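Robot Learning Laboratory
Unit 4 handout: Collecting demonstrations with the hand-held gripper

Read this before your first collection session. It covers how to record, what to keep, and how to label what you keep. The training side is covered in Unit 5.

4.1 What we are collecting

A demonstration is one complete attempt at one task, recorded from the camera on the gripper tool. You hold the tool and do the task yourself. The software stores the video, the opening of the fingers, and the path of the tool through space. Later, a policy is trained to predict the next motion from the recent images.

The policy gets no other view. If you look around the side of the tool to see where a brick is, you are using information that the policy will not have. Keep your own head still during an attempt and work from what the gripper camera would show. This is hard at first. Students who practice without recording for a while usually do better once they start.

The class dataset is called Clistdale. The target is 2,000 demonstrations of toy brick tasks, of which 900 should be single-brick picks. The rest are stacking and sorting.

4.2 Before you record

Mount the tool on the calibration stand and run the check in Prallonix. If the check fails, run it again. If it fails 2 times, stop and write it in the session log. Do not adjust the camera yourself.

Open and close the fingers fully once. The software uses this to set the range for the finger opening, and a partial close gives wrong values for the whole session.

Lay out the bricks. Use the layout card for your session, but treat it as a guide to the area and not the exact spot. Put some bricks upright and some on their sides. Let a few stand close together, so that the fingers have to come in at an angle or from one side. A dataset of well-spaced upright bricks trains a policy that fails on a real table.
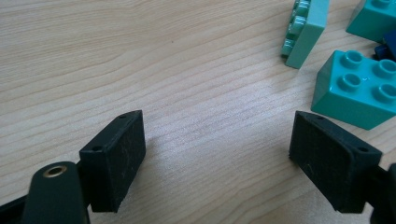

Start position matters as much as layout. Each attempt should begin with the fingers open and the target somewhere in view, but the target should not always be in the middle. If every attempt starts with the brick centered between the fingers, the policy never learns the approach. Start from the left, from the right, from higher up, and with the tool turned a little. Change the start before every attempt, even when the layout stays the same.

4.3 During the attempt

Move at a steady speed, slower than you would by hand. Fast motion blurs the video and leaves few useful images near the grasp, where the policy needs them most.

Do not pause with the tool held still. A long pause teaches the policy that holding still is a correct action. If you need to think, finish or cancel the attempt and think between recordings.

Small corrections are fine and should be kept. If one finger comes down too near a neighboring brick, back off, shift, and come in again. A policy trained only on perfect approaches has nothing to copy when it drifts off course.
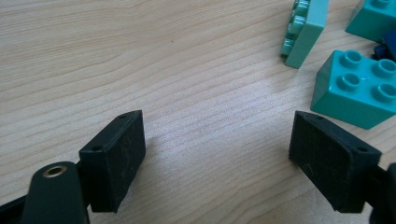

Figure 4.2. Gripper view with the fingers open and the bricks to the upper right. The gap between the pads is clear.

Keep your free hand out of the camera view until the attempt is over. Press the end button only after the brick is released and the fingers are open again.

4.4 Labeling

Label each attempt right after it ends, using the Keditgate form. The fields are:

Task: pick, stack, or sort.
Target: color and how it lies (upright or side).
Neighbors: yes if another brick is within a finger width of the target.
Outcome: success, failure, or canceled.
Note: free text, short.

Color names cause more trouble than any other field. Use the list on the form. Teal and mint are separate entries, and so are navy and blue. If two bricks of the same color are on the table, say in the note which one you picked.

Failures are kept, with the correct outcome. Canceled attempts are kept too, but are left out of training. Do not delete anything from the session folder.

4.5 How much, and by when

Each pair hands in 400 labeled attempts by the end of September. Swap the collector and the labeler partway through each session. Two people move the tool differently, and we want both styles in the data.

Uploads close Sunday at midnight. Anything that arrives later goes into the following week's count.

Reading for Unit 5: Khosravi notes, sections on action chunking and on data imbalance.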